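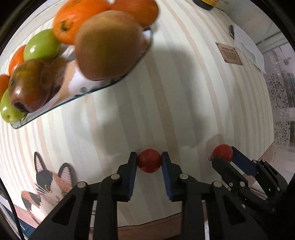 What I Learned Spending Somebody Else's Gripper Budget

The spreadsheet had 61 rows when Csaba Oláh sent it over, and I made the mistake of opening it on my phone in a grocery store line. Row one said "handhelds." Row 61 said "misc." with no number beside it, and I remember thinking, oh, that's the one that's going to get us.

Csaba runs the manipulation side at Sallmont, a small outfit that wants robot arms to be good at kitchen stuff – picking fruit out of a dish, putting it back, that kind of thing. I'm a freelance writer who used to do purchasing for a food packing plant, and he'd asked if I would sit in on their equipment planning and tell him where he was being silly. I said yes before he finished the sentence. I love a budget! I know how that sounds.

Their basic plan was one I've now heard from a few teams. Before you spend the big money on arms, you put grippers in people's hands, with a camera riding along, and you have them do the chores in an ordinary room on an ordinary table. The arms come later and learn from what the people did. So the first purchase order is mostly small stuff, and small stuff is where I've always seen money leak out.

Start with the table

My first question to any buyer is what the thing has to pick up. Csaba's team had answered it with a payload figure and a jaw opening, which is fine for the datasheet comparison, but I wanted to see the work. One look at the table told me more than the payload figure had. There's a glass dish full of fruit, and there are two black grippers each pinching a little round red thing between the fingertips, over a striped cloth with a cat on it. A big mango-looking fruit and a couple of oranges are sitting right there in the dish too. That's a huge spread of sizes for one pair of fingers!

So we went back to the sheet and split "gripper, complete" into body, fingers and pads. It made the list longer and Csaba groaned, but those parts don't wear out at the same speed and you don't want to be reordering a whole tool to replace a strip of rubbery stuff. The grippers on the table have blue pads on the inside of the fingers, and pads are what I'd bet on going first. At the packing plant we went through suction cups the way other people go through paper towels, and the machine they were attached to outlived two managers.

Two quotes, one headache

We had quotes from Drateck and from Orbán. Drateck's was cheaper per unit and came as a kit with the pads included. Orbán's cost more, but they'd sell you every pin and screw separately and they answered the phone (I tested this, twice, once at lunchtime). Csaba leaned toward Drateck. I leaned toward Orbán and I'll admit part of it was the phone.

What settled it was a dull little exercise I recommend to anyone. Write down what happens when a finger linkage gets sloppy in the middle of a working week. Who takes it apart, what do they need in the drawer, and how long are two people standing around? With Drateck the answer was that you mail the unit back. With Orbán it was a small bag of pins and somebody with steady hands. Once we put wages on the standing around, the price gap got a lot smaller, and Csaba went quiet for a bit and then typed "Orbán" in the cell.

We bought in pairs, by the way. If the work takes two hands, a spare single is only half a spare, so we put down 5 pairs and treated one of them as the bench set for repairs. I'd have liked more. Everybody would always like more.

The stuff under "misc."

Okay, row 61. I asked the team to walk me through a session and call out every object they touched, and I wrote until my hand hurt. Cables, and spare cables. Storage. A bin for the tablecloths. And groceries – nobody had budgeted for groceries! Real fruit goes soft and you have to keep buying it, and a bowl of fruit is cheap exactly once. We gave props their own line at $300 a month and let whoever does the shopping pick what looks interesting. I liked that they wanted variety, because a dish with greens and reds and oranges all crowded together is how fruit lives in a kitchen.

There was also software. They'd trialed a scheduling and upload package called Skululier, priced per seat, and had quietly added a seat for every person in the building. The people doing sessions don't need one each. We cut that down and moved the difference into pads, and I felt very powerful for the rest of the afternoon.

When to buy the arms

This was the part we argued over. Csaba wanted to order arms right away, and his reason was lead time, which I respect. My worry was that the fingers would change. If you spend the summer finding out that the tips need to be narrower for small round things, you'd like to know that before you've paid for mounts and adapters built around the old ones.

We ended up with a deposit and a hold, with the final spec due in August. The supplier wasn't thrilled but agreed once we promised not to touch the arm itself, only what goes on the end of it. If you're negotiating something similar, get the word "end" defined in writing. Ours took 2 rounds of emails to decide whether a bracket was part of the arm.

I also talked them into leaving a slice of money with no name on it. Finance teams hate this, and I used to be the person who hated it. But the fruit line taught me to be humble, and so did the cable ties (we don't discuss the cable ties).

The final version of the sheet is dated 28/11/2023, because Csaba writes his dates that way and I've stopped correcting him. It has fewer rows than the one I opened in the grocery store, even with the grippers split up, and every row has a number beside it. He's already asked me to look at next year's. I told him to send it when I'm near a real computer.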